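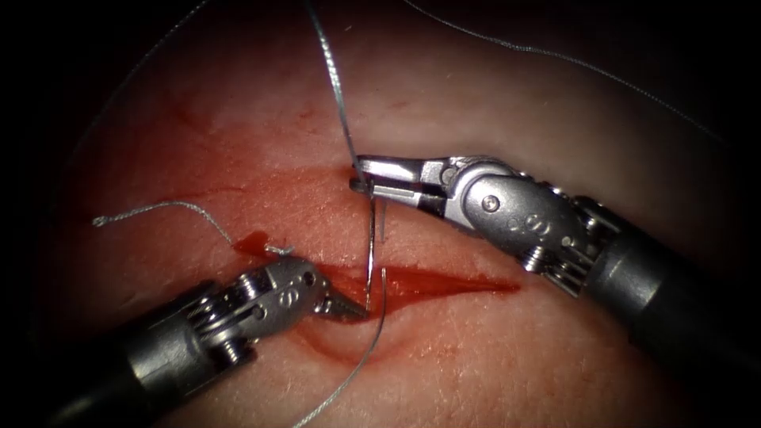 2.3 Budgeting for instruments and pads

1. Price the needle driver and grasper as separate lines. Stendberg quotes them apart from the arms.

2. Order 20 tissue pads for the first term – 25 if two groups share the station.
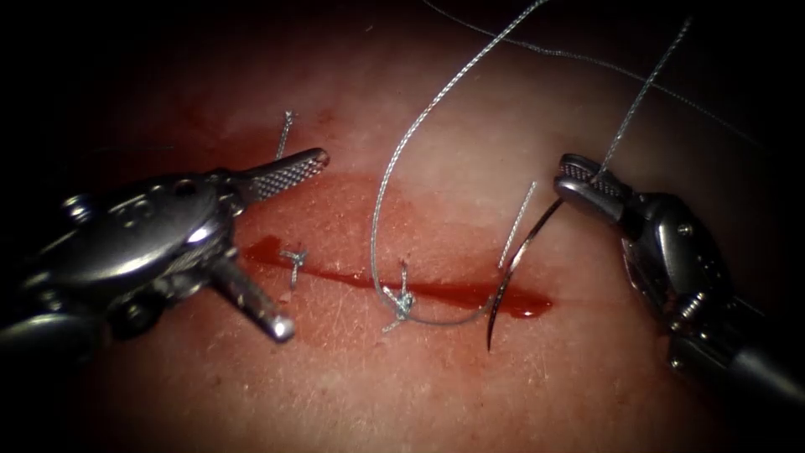
Suture thread and curved needles go on the same order.

Note: Allow 5 weeks for delivery.
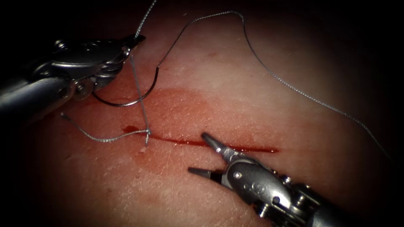
Fabrice Caron advises keeping one spare instrument per side in the first-year budget.

3. Send the order form to Maillard by September.

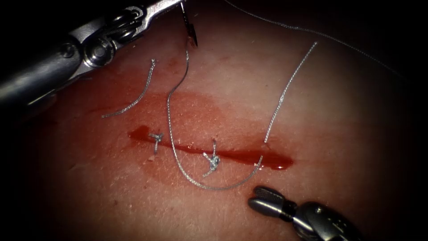 2.4 Service contract

Caution: Do not sign before the arms are installed.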